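Home | Forums | Search | Log in

Zunik Bench Automation Forum > Hardware > End effectors
Reading time: 4 min

Wide soft-faced fingers vs. narrow hard tips for hand tools

lostcombe_lab wrote:
We are choosing fingers for a two-arm cell and I would like other people's numbers before we order the second set. The task is moving hand tools between a molded case and the table: screwdrivers, pliers, a claw hammer. Each arm has a wrist camera, and there is one fixed camera over the cell.

Current fingers are the wide Arsenault pair. The alternative is the Veltby narrow tip, hard plastic, no pad. So far I have 131 logged picks with the wide pair and none with the narrow one. My concern is the recesses in the case. The walls are stepped, and the wide fingers need room on both sides of a handle before they can close.

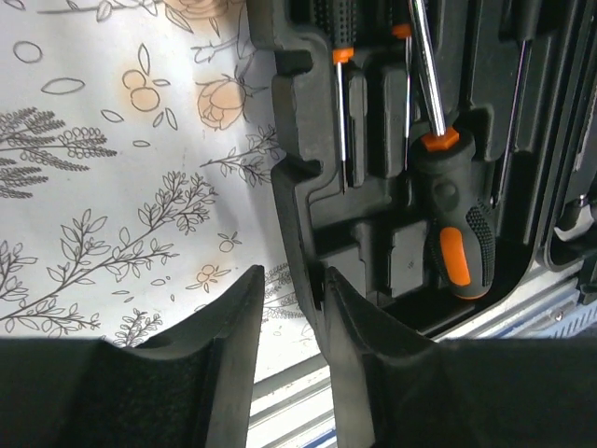 The slender drivers are the hard ones. The shaft lies down in a groove and the handle is the only part worth closing on. On the large driver the wide pair has plenty of rubber to push against, and I have no complaint there. Of the 131 picks, 17 failed, and 16 of those were on the slender drivers.

Has anyone run both types on the same case?

torque_ripple wrote:
Ran both last March on a different case. Narrow tips went into the pockets with no trouble. They also let the handles rotate as soon as the tool left the tray, because a hard tip on a round handle gives you a line contact and nothing else. If you only need to get the tool out and drop it on the table, go narrow. If you need to put it back in the slot, stay wide and fix the approach.

k_halvard wrote:
Disagree with "fix the approach". If the finger is wider than the pocket, no approach angle helps. Measure the pocket first. Post the overhead view as well, I want to see how much reach the arms have left when they are both over the case.

lostcombe_lab wrote:
Both arms are on the front rail, one mounting plate each, with the case between them.

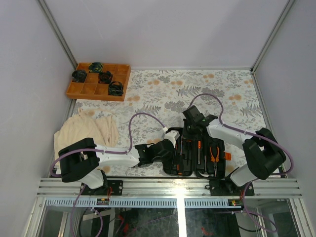

Fixed camera view. Both grippers at the case, lid folded back.

Reach is fine. The limit is the two arms wanting the same space. I serialize anything in the middle of the case, so cycle time suffers, but I have not had a collision.

k_halvard wrote:
That cable routing would bother me more than the fingers. A free loop from gripper to shoulder puts a varying side load on the wrist, and on light arms you see it as an offset in the last part of the descent. Tie it down along the links, leave slack at the joints only, and repeat your slender driver picks. You may be blaming the wrong part.

torque_ripple wrote:
A cable of that size is not going to move the wrist enough to matter. The failures are on one class of tool. If the cable were the cause you would see it on the pliers too.

k_halvard wrote:
Pliers have a lot more to grab. A small offset costs you nothing on the pliers and costs you the pick on a slender driver. Same error, different tolerance.

Raymonde Gosselin wrote:
You can both be right and the log would show it. Split the failures by arm and by descent direction. If they cluster on one side, look at the cable. If they don't, look at the finger width. I would also test placing on the open table separately from picking in the case. The pads get dirty and the two jobs wear them in different places.

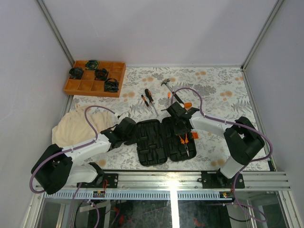
lostcombe_lab wrote:
Table picks are now logged on their own. With drivers lying flat on the cloth there is no pocket wall, so finger width drops out and whatever is left should be cable, calibration or camera. The hammer is a separate problem. I grip near the end of the handle at the moment and the head swings down on lift. Moving the grip point toward the head is next on the list.

Split by arm, as Raymonde suggested: the slender driver failures are even, eight on each arm. I take that as a point for finger width, but I will tie the cables down anyway before the next run.

k_halvard wrote:
Both arms have the same loop, so an even split doesn't rule it out. Descent direction is the one I want.

lostcombe_lab wrote:
Fair. I did not log direction. Adding the field now. Plan is 400 picks per finger type, same case, same lighting, cables tied. Veltby tips ordered 1/6/22.

torque_ripple wrote:
Log handle rotation at release too, or the narrow tips will look better than they are.

Related threads
- Pad material for smooth handles
- Zunik controller: gripper force limit resets after restart
- Wrist camera exposure over shiny shafts
- Arsenault finger mounts, screw length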